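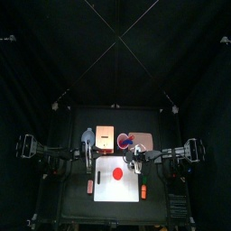

I went to the open day at Comonby expecting to be sold something, and I came home with a tote bag and a grudge against the word "seamless."

Comonby is a robotics outfit that shares a business park with a tile wholesaler, and once a year, in September, it opens the doors to anyone willing to park on the grass. The email said 561 people had signed up. Most of them seemed to be in line for coffee ahead of me. By the time I reached the demo room, the first group had gone through and the second was being told not to lean on things.

The star of the day was Degefa, the name they've given to a two-armed tabletop setup. It works inside a black enclosure, like a puppet theater for people with engineering degrees. Between the arms was a table of stuff you'd find in any kitchen drawer or kid's backpack: a bottle, a cup, a marker, a white board with a red circle on it. I had pictured car doors. A man behind me had pictured them too, and said so, twice.

Dalia Hamdy ran our session. She had the patience of someone who has explained the same thing since nine in the morning, and she told us the marker was harder than a car door. A car door is always the same car door, in the same place, held by the same clamp. A marker rolls. It can face any direction, and you have to grab it without sending it under the table.

I believed her, which annoyed me, because I had already started writing a snippier version of this essay in my head.

Then came the video. It had drums. It told us that Degefa would bring "seamless help to every home," and it showed a woman laughing at a clean counter. I'd just spent 50 minutes in a room where grown adults held their breath over stationery, and the video acted as if that part had been finished years ago.

My complaint is with the drums. The demo was the best advertisement Comonby could have had, and somebody upstairs didn't trust it. At the Nomham trade show last spring I saw the same thing on a bigger budget: a hall of 3000 chairs, a fog machine, and an arm that waved. I remember the fog pretty well. I couldn't tell you what the arm was for.

Hamdy's talk I could repeat to you almost word for word. She told us what the team was stuck on. She said "we don't know yet" to a question about glassware and moved on to the next hand. A boy of maybe ten asked if it could do his homework, and she asked him how neat his handwriting was.

Comonby plans to repeat the whole thing at its Sotport site next year. I'd go. I'd bring my own coffee, sit through the marker again, and step out to look at tile when the lights go down for the video.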